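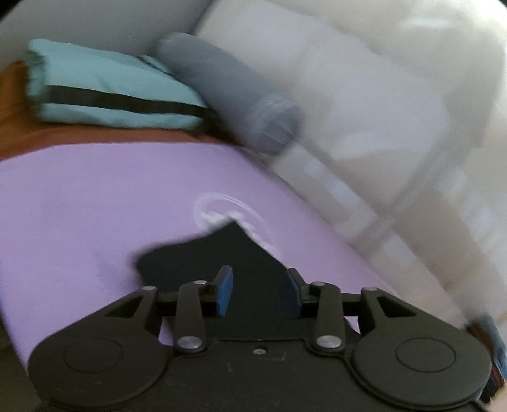

The Clurkus over black cloth on the lilac surface. The left pad is in good light, the right one is partly in shade.

Stale jaw width on the Clurkus, and why the arm pressed into the bench

Posted August 21, 2018

I have put off writing this up until the fix had been through a full set of recordings. It now has, so these are my notes on the fault, how I found it, and what I have changed in the software and on the bench. If you use a Clurkus, or anything similar that reads its own opening from coloured pads, the part about the tracker applies to you. The part about the arm applies to anyone who replays recorded motion on real hardware.

For those who haven't read the earlier posts: the Clurkus is held in the hand, and I record cloth handling with it. The recording gives a path for the tool and a jaw width for every frame. Bronda, my replay program, turns both into commands for the arm on the bench. The arm carries a powered jaw with the same finger geometry. The hand tool has no width sensor. Width comes from finding the two blue pads in the picture and measuring the gap between them.

What happened

The arm was replaying a sleeve fold. The recorded path brings the tool down to the cloth with the jaw open, closes on one layer, lifts, carries across and lets go. On the replay, the arm came down with the jaw already shut. Closed fingertips reach further forward than open ones on this linkage, so the tips met the bench before the path had finished going down. The arm carried on pressing until the force limit tripped and the drives cut out.

There was no injury and the arm was undamaged. One pad was scuffed at the tip and has been replaced. My hand was well clear, though I had been straightening that same piece of cloth shortly before starting the run, and the start button is within reach of the cloth. I have treated it as a safety matter for that reason.

My first assumption was a mechanical fault in the powered jaw. I checked it cold, drove it from one end of its travel to the other by hand command, and compared commanded and measured width the whole way. It did as it was told. Then I looked at the log. Bronda had sent "closed" throughout the descent, and the jaw had obeyed.

So the width in the recording was wrong. I played the recording back next to its width trace. In the video the fingers are plainly apart on the way down. In the trace the width sits on a flat line at the value from the previous grip.

The cause

The tracker finds each pad with a colour threshold. It was set up under the bench lamp, where both pads are lit evenly. The fold recordings were made by a window, on a lilac surface, with light coming in from one direction and the tool throwing its own shadow. Turn the tool one way and one pad is bright while the other goes dull and dark. The dull one drops below the threshold.

A black garment makes it worse. Auto exposure would help to some extent by brightening everything, but with a large pale area at the back of the view and a small dark one at the front, the exposure settles on the pale area. The shaded pad then has dark cloth behind it, dark linkage beside it and very little colour left of its own.

A missed pad should be a nuisance and no more. What turned it into a fault was my own code. When a pad was lost, the tracker held the last good width and marked the frame as valid. I remember writing that. It was meant to cover a dropout of a frame or two from motion blur, and I put no limit on how long it could hold. If the pad was lost just before the jaw opened, the recording said "closed" until the pad came back, however long that was.

The hold also hid itself. The export step rejects any recording with invalid frames, and there weren't any. The smoothing filter then rounded off the corners of the flat section so that it looked like a steady grip.

How widespread it was

I went back over the whole set with a separate script that logs each pad on its own and makes no attempt to fill gaps. The set holds 326 recordings, with 1376 jaw closures between them. In 33 closures the width was stale at the moment the fingers began to move. Most of those were harmless on replay: the jaw closed late or opened late, and the cloth was dropped or never picked up. I had seen such failures and put them down to slippery fabric.

Four were of the dangerous sort, with the jaw reported shut during a descent. The run that tripped the arm was one of them. The other three had never been replayed on hardware. They have been taken out of the set.

All four were recordings of dark garments. I don't read much into that with so small a number, but it agrees with what the exposure does. Light clothes give the tracker a better background and I found far fewer gaps there.

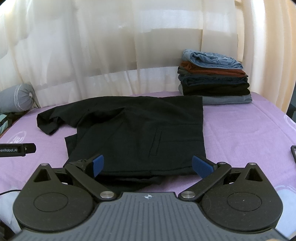

Black long-sleeved garment on the lilac sheet, blue pads at its near edge, folded clothes behind.

Black clothes stay in the set. They are the awkward case in other ways too, as folds and layers have little contrast, and leaving them out would only move the problem to the day somebody asks the arm to fold a black shirt. I have kept the window light as well. The curtains take the edge off it, but the direction is still strong and I would like the tracker to cope.

Changes to the tracker

The colour threshold is gone. The tracker now looks for hue first and brightness hardly at all, inside a small search area for each pad. The linkage only lets a pad travel along one arc in the picture, so there is no point searching anywhere else. Restricting the area also stops it picking up blue things in the background, such as the denim on top of a stack of washing, which the old version was quite willing to consider.

If one pad is lost, the width is worked out from the other. The two fingers are coupled, so either one gives the answer. I hadn't used this before out of worry about play in the pins. I have now measured the play and it is small enough to ignore for cloth. These frames are marked as "single" in the file so that they can be counted later.

If both are lost, the width is blank. There is no hold of any length. A blank frame makes the recording fail on export, and I then decide by eye whether to trim it or throw it away.

The smoothing filter runs last, and refuses to run across a gap.

Changes to Bronda

The tracker caused the bad data, but Bronda accepted it without question and should have caught it. Three checks have gone in.

Before a replay starts, it works out the fingertip position from the path and the width together, frame by frame, and compares it with the bench height. Previously it checked the path of the wrist alone, which takes no account of how far the tips stick out. The bad recording now fails at load.

During a replay, it compares the commanded height with the force reading and stops if force is rising while the tool is still going down. The old arrangement left this to the arm's own limit, which is set for carrying loads and is far too generous for poking at cloth. I have turned that down as well.

A width that doesn't change at all for a long stretch raises a warning. Real hands aren't that steady. I have had some false warnings from this on long carries and will probably loosen it.

Changes on the bench

The start button has been moved to the far side of the guard, where I can't reach it and the cloth together. The stop button stays where it was. There is a soft mat under the working area now, so that another bad descent would meet something with a bit of give. The mat has altered the bench height, and yes, I forgot to update the height in the settings and spent an evening wondering why every recording failed the new check. The height is now probed at power-on.

The first run of any new recording is done at reduced speed with no cloth down. It is slow and I don't enjoy it.

Results

I re-tracked the whole set with the new version. Every one of the 33 closures now has a proper width at the start of movement, most from both pads and the rest marked "single". The four bad descents track correctly too, so I could put them back. I have left them in a separate folder as test cases, and the new tracker is run against them before each release.

Sleeve folds on dark cloth are still dropped more often than I would like. Some of that is late closing that I can't blame on width any more, so the next thing to look at is the timing between the path and the jaw. I suspect the powered jaw lags slightly at the start of travel. The mounting bracket from Sarnetico arrived in February and is still in its box; it goes on before I measure anything, as it shifts the jaw forward and I'd have to do the calibration twice otherwise.

Both trackers are in the usual place, with the old one marked as unsafe for replay. If you have recordings made with it, run the gap script on them first.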